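Laundry Room Walk-Through: Shared Buildings
Checklist with comments
Inspector: Lenka Kolář
Sites covered: Jusham House, Clultier Court
Month: December

Mark each item OK, FIX or N/A. Comments are mine unless a resident's note is quoted. Items marked FIX go to the front office the same day.

Section A. Dryers and venting

A1. Lint screens in place and clean
Jusham: OK
Clultier: FIX
Comment: Two screens at Clultier had a thick mat of lint on them. One has a tear near the handle and should be replaced, not patched. Residents are asked to clear the screen before each load and again after.

A2. Vent duct is rigid or semi-rigid metal, no foil or plastic hose
Jusham: OK
Clultier: OK
Comment: The last plastic hose at Clultier was taken out during the summer work. Joints are taped with metal tape. No screws poking into the duct where lint could catch.

A3. Outside vent flap opens and closes freely
Jusham: FIX
Clultier: OK
Comment: The flap on the north wall at Jusham sticks half open. There is an old nest behind it. Clear the duct before anyone runs that dryer again. I put a tag on the machine and switched it off at the panel.

A4. Space behind the dryers swept
Jusham: OK
Clultier: FIX
Comment: Lint, a few coins and a dryer sheet box. Pull the machines out to sweep – the vacuum hose doesn't reach from the side.

Section B. Washers and water

B1. Supply hoses free of bulges, cracks and rust at the fittings
Jusham: OK
Clultier: FIX
Comment: Hot water hose on washer 5 has rust on the collar. Replace both hoses on that machine together. The braided ones from Noromel fit and are in the supply closet.

B2. Shutoff valves turn by hand
Jusham: OK
Clultier: OK
Comment: Stiff at Jusham but they move. I worked each one back and forth a few times.

B3. Floor drain clear
Jusham: OK
Clultier: OK
Comment: Poured a bucket of water down each. Both drained without backing up.

B4. Machines level, no walking during spin
Jusham: FIX
Clultier: OK
Comment: The end washer at Jusham has moved almost 9 inches from the wall and is pulling on its hoses. Adjust the front feet and lock the nuts. A resident wrote on the sheet, "It thumps on towels." Large items should be split between two loads.

Section C. Folding area, baskets and walkways

C1. Walkway clear from the door to the last machine
Jusham: OK
Clultier: FIX
Comment: Full baskets were left on the floor in front of the dryers. They go on the folding table or the low shelf. The path has to be wide enough for a wheelchair the whole way.

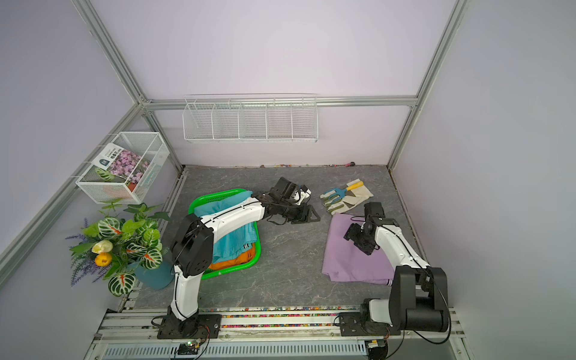 C2. Baskets in good condition
Jusham: FIX
Clultier: OK
Comment: Look for split rims and broken handles. A cracked plastic rim will cut a hand or snag a sweater. I threw out two at Jusham. Do not stack clothing higher than the person carrying it can see over, especially on the stairs.

C3. Folding tables steady, edges smooth
Jusham: OK
Clultier: OK
Comment: Tightened one leg bolt at Clultier. No splinters or sharp corners.

C4. Oily rags and shop towels kept out of the dryers
Jusham: OK
Clultier: FIX
Comment: The sign has come down again. Put it back at eye level with screws. Rags with cooking oil, paint thinner or wax on them can catch fire even after washing.

Section D. Electrical and fire

D1. Outlets near sinks have working test buttons
Jusham: OK
Clultier: OK

D2. Extinguisher charged, tag current, nothing blocking it
Jusham: OK
Clultier: FIX
Comment: Needle is in the green but the tag has run out. Tshabalala does the service for both buildings – ask them to bring a spare bracket, the present one is loose.

D3. Lights working
Jusham: OK
Clultier: FIX
Comment: One tube out over the sink.

Recheck: A3 at Jusham before the tag comes off. B1 at Clultier once the hoses are on, with the water left running for 17 minutes and a dry paper towel under each fitting.

Signed copy is in the binder by the Jusham office door.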